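Support with sleep: autumn programme for families

Many autistic children find it hard to settle at night, and a run of poor sleep soon affects the whole household. The Domgate Family Service has therefore added a sleep programme to its support for parents and carers. In October we wrote to the 248 families on our register, and the first places have now been offered.

The programme consists of 3 group sessions at the Skundale Centre, followed by a telephone call with a member of the team. Groups are limited to 6 families so that everyone has time to speak. Parents are asked to keep a simple sleep diary for 2 weeks before the first session, noting when the child went to bed, when they fell asleep and any waking in the night. Gaps in the diary do not matter.

Sessions cover evening routines, the use of picture timetables, and how to respond when a child leaves their bed. Questions about medication should be taken to the child's GP or paediatrician - our staff are not able to advise on these.

Families who wish to attend should return the form enclosed with this newsletter by 15 Nov 2024. Marthinus Zulu, who coordinates the programme, can arrange an interpreter if one is requested on the form. 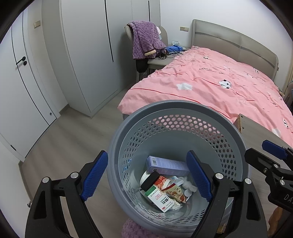
The second session looks at the child's bedroom and how it may be made calmer before lights out. Parents are encouraged to change one thing at a time and to let the child know beforehand. Small items can matter a good deal to a child who notices pattern: a round grey wastebasket with rows of hexagonal holes, and pink bedding showing through them, may hold a child's attention long after bedtime. Such an item need not be removed, but it could be moved out of sight of the pillow for a few nights and the result entered in the diary.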